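Search this journal
Enter keyword or author
Search

3.2 How the shirts were laid before folding

The second part of the study was about the moment before the first fold. In the interviews, many households told us that folding is the easy part and that spreading takes the time. Zewditu Ejigu had noted the same in her earlier visits to the laundry rooms in Parkatel, where people with very different habits of folding were spreading their shirts in almost the same manner. We therefore decided to describe the spreading as an activity of its own, with a beginning and an end.

We took 200 garments from the Weselora collection, all of them washed at least once and none of them ironed. Shirts with a collar were kept apart from T-shirts, as the collar changes how the cloth lies on the table. A garment was called "flat" when no part of the body was lying double, "nearly flat" when only a sleeve or the collar was out of place, and "gathered" in all other cases. The middle group became the largest one – this we had not expected. An example from the nearly flat group is given in Figure 4.

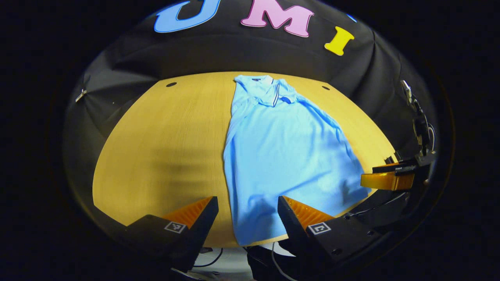

Figure 4. Polo shirt spread lengthwise on the table, group "nearly flat".

The collar is the part on which our two readers disagreed most often. Some people straighten it first and then pull the body down towards them, and others leave it until the end, when the body is already smooth and any pull on the neck brings new creases into it. In the light blue shirt of Figure 4 the collar is folded and a little twisted, while the body below it is smooth apart from soft diagonal wrinkles, which are stronger towards the right, where a sleeve appears to be tucked under or folded back. One reader wished to put this shirt with the gathered garments because of the sleeve. After discussion we kept it in the middle group, and the same rule was then used for all the polo shirts.

Wrinkles alone were not counted as a fault. A soft wrinkle can be removed with one movement of the hand, but a hidden sleeve must first be found, and it will make a thick place in the folded shirt if it is forgotten. The Başaran folding guide, which several of the households had at home, gives one line only to the sleeves and says nothing on the collar. In the next section we compare the three groups by the time needed until the first fold.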